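The new desk is in. The top is white, stands against the brick wall and has one cable grommet, near the back left corner. That suits the monitor but not the sockets.

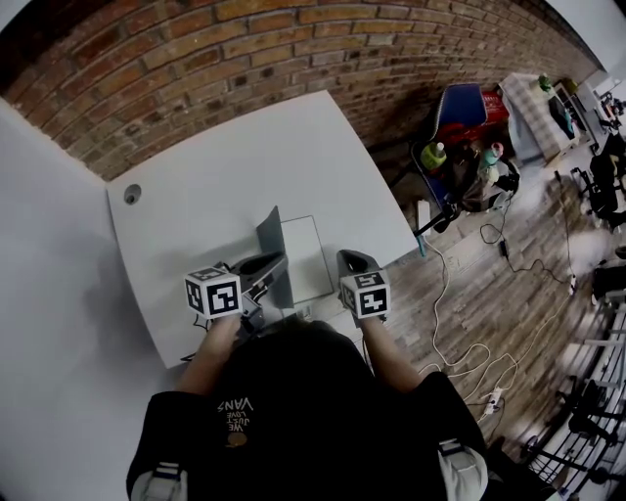

White table, brick wall, power strip still on the floor.

Next job is the cabling. The white leads loop across the planks to the strip, so I have ordered a tray and 20 clips - Keith Cropper lent me his drill. The strip goes under the top, 2 screws each end.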